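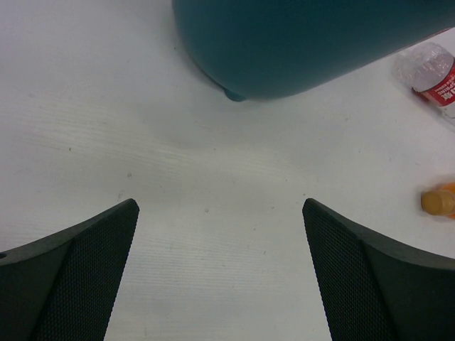

Projet Kultine : préhension d'objets courants sur plan de travail
Rapport de projet étudiant, semestre de printemps

1. Contexte et objectif

Le projet Kultine porte sur la saisie d'objets du quotidien par un bras manipulateur équipé d'une pince parallèle à deux doigts. Il a été mené dans la salle de travaux pratiques du site Findurdale, sur un sujet proposé par l'atelier Holel. Le cahier des charges demandait une politique de saisie apprise par imitation, utilisant uniquement la caméra de poignet, sans capteur de profondeur et sans marqueur sur les objets.

Le critère de réussite retenu est strict : l'objet doit être soulevé, maintenu cinq secondes, puis reposé dans la zone cible. Un objet poussé, pincé puis relâché, ou déposé hors zone compte comme un échec.

2. Matériel

Les doigts de la pince sont gris anthracite. Leur face interne porte un revêtement à fin motif en losanges, séparé de la coque lisse par une arête. Les deux extrémités restent visibles dans le champ de la caméra de poignet, ce qui fournit au réseau un repère direct sur l'ouverture. Nous avons donc renoncé à transmettre la consigne d'ouverture comme entrée supplémentaire.

Le plan de travail est blanc, légèrement grisâtre, avec un grain fin. L'éclairage n'y est pas uniforme : la bande centrale est plus claire que le coin inférieur gauche de l'image. Nous n'avons pas corrigé ce défaut à l'acquisition. Une variation aléatoire de luminosité a été appliquée à l'entraînement.

3. Objets et dispositions

Trois types d'objets ont été retenus :
- un objet bleu canard de grande taille, aux contours arrondis, qui dépasse souvent du champ en phase d'approche ;
- une bouteille d'eau en plastique transparent à étiquette rouge, couchée ;
- une petite bouteille orange à bouchon jaune moutarde, couchée elle aussi.

La bouteille transparente est le cas difficile. La table se devine à travers le plastique et les reflets sur les nervures changent avec l'angle de vue. L'étiquette reste le seul indice stable, à condition d'être dans le champ.

4. Acquisition des démonstrations

Les démonstrations ont été enregistrées par téléopération avec le logiciel Hoxha, développé par la promotion précédente. Après retrait des séquences interrompues et de celles où l'opérateur a repris sa saisie, 90 épisodes ont été conservés. Chaque épisode démarre pince ouverte, au-dessus du plan, dans une position tirée au hasard à l'intérieur d'un rectangle fixe.

La cadence d'enregistrement est de 30 images par seconde. Un décalage entre le flux vidéo et les positions articulaires a été constaté en cours de projet. Il a été compensé par rééchantillonnage sur l'horloge du contrôleur. Les premiers modèles, entraînés avant cette correction, fermaient la pince trop tôt et ne figurent pas dans les résultats.

5. Entraînement

Le modèle prend en entrée l'image de poignet réduite et l'état articulaire, et prédit une courte séquence de déplacements relatifs. Un entraînement complet dure environ 80 minutes sur la station de la salle. Le recadrage aléatoire, utilisé au départ, a été supprimé : il faisait sortir les extrémités des doigts de l'image et dégradait la fermeture.

6. Résultats

Sur la série d'évaluation finale, limitée à la petite bouteille orange, 29 essais ont été validés au sens du critère de la section 1. Les échecs de cette série relèvent surtout d'un défaut d'alignement latéral, lorsque l'objet se trouve près du bord droit du champ au début de l'approche.

Pour l'objet bleu canard, l'évaluation est restée qualitative. La prise n'est possible que sur certaines portions du contour et la politique ne les choisit pas de façon régulière. Pour la bouteille transparente, l'approche est correcte quand l'étiquette est visible. Dans le cas contraire, le bras hésite et s'arrête à mi-hauteur.

7. Limites et suite

Le champ étroit de la caméra de poignet est la principale limite identifiée. Un objet partiellement hors champ est traité comme s'il s'arrêtait au bord de l'image, d'où des erreurs de centrage. Deux pistes sont proposées au groupe suivant : ajouter une phase de recentrage avant la descente, ou fournir au modèle un historique d'images plus long. La seconde demande de revoir le format des fichiers Hoxha, qui stocke chaque image indépendamment.

Les scripts d'acquisition, les poids du dernier modèle et la procédure de calibration sont déposés dans l'espace partagé du projet. La calibration est à refaire après tout démontage des doigts.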